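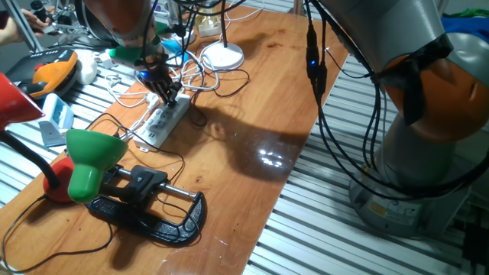

Teaching day on our bench, with the hand over the power strip and the desk lamps waiting.

Pavari teaching glove and remote kit: review after a spring of daily use

I bought the Pavari kit in April with my own shop's money, after two years of teaching our arms with a tablet and a lot of muttering. We do small-batch handling work, and lately a client has had us on household stuff: plugs, lamps, cords, switches. It's horrible material for a robot. Cords go where they like, and typing in waypoints for a plug that has moved half an inch since breakfast will wear anyone down. So I wanted something that let a person just do the job with their own hand and have the robot hand follow.

And I love it! I'll get to the complaints, there are a few, but I've been grinning at this thing for weeks.

What you get is one glove (right hand, medium or large), a wrist tracker, a foot pedal, a little receiver box and the Nedunex recording software on a one-year license. I paid $2,418 with shipping. The left glove is another $398, and I held off on that until I knew the right one was worth it. It was, and I've ordered the left.

Setup

The manual says an hour. It took me most of an afternoon, and a good part of that was the receiver not liking the network switch we had. Moved it to its own port and it was fine. Finger calibration is the fun bit: you make a fist, spread out flat, touch thumb to each fingertip, and you're done. Do it again after lunch. My hands swell a little when it's warm and the pinch gets sloppy.

Mounting the tracker on the outside of the wrist, like the sheet shows, gave me a jumpy signal. Édgar Arango on the Clutodport user board suggested turning it to the inside and snugging the strap one more notch, and that cleared it right up. Thanks, Édgar.

How it feels

Wonderful, mostly. You press the pedal, the robot hand wakes up, and within a few minutes you stop looking at your own fingers. Lag is there if you hunt for it, but I quit noticing on the first day. The pedal works as a clutch, so you can lift your foot, bring your arm back to somewhere comfortable, press again and carry on from where the robot was. I can't overstate how much my shoulder likes this.

Reaching down onto a power strip from above is the hardest thing we've tried, and the part I've practiced most. The sockets are close together, your thumb wants to come in at an angle the robot's thumb doesn't care for, and there is always a cable lying across the place you meant to go. With the fine mode on (your hand moves a lot, the robot moves a little) it becomes a patient sort of job, like threading a needle. Without fine mode, forget it.

I saved 76 clean demonstrations of the plug task over the first stretch, and the software let me trim the dithering off the front of each one in a few clicks. The old Zabala pendant could record too, but trimming meant exporting everything and starting over in another program. Here you drag two markers. That alone has changed how willing I am to hit record.

Shigeru Nomura, who shares the bench with me, is left-handed and had never taught a robot anything by remote. He was picking up cord ends in one morning, with the wrong hand. Show-off.

Things I'd change

No touch feedback. The fingertips buzz on contact, but a light brush and a hard squeeze feel the same, so you end up judging by eye. Put good light on your table, and watch out for shadows from the arm itself. On a shiny top like ours the glare can fool you too.

The glove battery lasts around 70 minutes, and it charges slowly. I'd have happily paid for a swappable pack.

The pedal slides on a smooth floor. I stuck it to a scrap of rubber mat.

Fabric at the base of the thumb is starting to pill. Cosmetic so far.

Who should get one

If your parts sit in a fixture and never move, keep your pendant and save the cash. If you're working with floppy, tangled, everyday objects and you've been putting off the fiddly tasks, try this. Ask for the large if you're between sizes.

Four and a half stars, and the missing half is the battery.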